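Undero Gripper Trials: FAQ

What are you comparing?
Two finger sets for the Undero gripper, the stock pair and the long Lullmont pair. We run both on the same can-moving tasks and post what we find.

Why cans?
They're cheap, they're all over the place, and they're surprisingly mean to grip! A shiny rim gives the fingers very little to hold on to.

How many grasps so far?
3,329 as of October 27, 2019. Of those, 338 were with the Lullmont fingers, so please don't read too much into that column yet (we're itching to add more).

Do both arms run the same controller?
Yes, same build and same speed limit. We turn the wrist 90 degrees for side grasps and leave everything else alone. 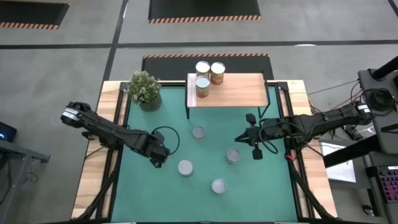 The can table, with both arms over the mat and three labeled cans on the shelf.

Can I send in my own fingers?
Please do! If they fit the Undero mount, write to the Berorholm bench. The next round starts in December.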